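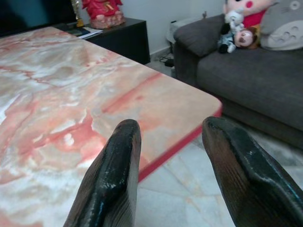 We use cookies to remember your settings. Accept / Manage

Keeping a Card Journal You'll Want to Reread: Speaker Notes
Posted in February by Nabila Setiawan

These are my notes from the Friday night talk at the Tultalness tarot meetup, typed up because so many of you asked. I've left them messy. Bits in brackets are reminders to me.

(Get the deck out first. Say hi. Ask who keeps a journal, then ask who has written in it this month!)

OK, so I've been writing down my daily draw for years, and before this talk I finally sat down and went through the lot. 1,836 draws. I had tea, I had snacks, it took most of a weekend and I'd do it again tomorrow. The early ones are terrible, by the way. I'd pull the Eight of Cups and copy out the meaning from the little booklet, word for word, and that was my whole entry. Walking away, leaving something behind. Fine, but what was I leaving? What was going on that day? I have no idea, and I was there!

So the first thing I want to talk about is writing the day down before you write the card down. One line. "Slept badly, Mom calling at noon, dreading it." Then pull. If you only remember one thing from tonight, please make it that one, because an entry with the day in it still makes sense years later, and an entry with just the card in it is a booklet you already own.

(Read the Six of Swords entry out loud. The short one. Don't cry this time.)

Second thing, and this is where people argue with me: I write what I see before I look anything up. In the Duangkaew deck, which is what I use at home, the Hermit is facing right, and I kept writing that he looked like he was coming home. I wrote that over and over. No book says that, as far as I know, but in my journal the Hermit means somebody is on their way back, and I trust it now. Your deck will do this to you too if you let it.
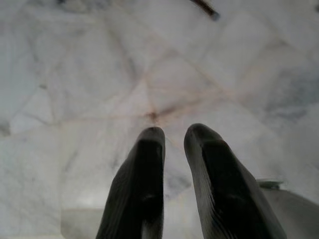
Third, stalker cards. You know, the one that follows you around for weeks. Mine was the Four of Pentacles. It came up 38 times in the stretch when I was deciding whether to leave my job at Arkar, and I got so mad at it that I started writing just "again" and closing the book. I wish I hadn't. Those are the days I most want to read now, and all I've got is "again." So if a card won't leave you alone, write more, even if you're cranky. Write down that you're cranky.

(Pause for questions here, people always want to tell their own stalker card story. Let them. It's the best part.)

Reversals: I mark them with a little arrow and that's it. I went back and forth on whether to read them for ages. I do now, most days, but the arrow means I can change my mind later without losing anything.

What kind of notebook? I like the Jametti ones that lie flat, but a cheap school notebook is great and you won't be scared of it. I keep two going, one for daily draws and one for bigger spreads, and I date every page at the top. For spreads I draw little boxes with the card names in them. My drawing is awful and it doesn't matter a bit.

And what do you do on days when you don't feel like it? Skip! I have gaps of whole weeks. I used to go back and fill them in with made-up draws (I know, I know) and now I just leave a blank line and carry on.

(Exercise to finish: everybody writes one line about today, pulls one card, writes three lines without checking a book. Swap with a neighbor only if you want to. Leave ten minutes for this and don't let me talk over it.)

Recent posts
- Clearing a Deck You Bought Secondhand
- Court Cards and the People They Remind Me Of
- A Two-Card Spread for Busy Mornings
- When the Tower Is a Relief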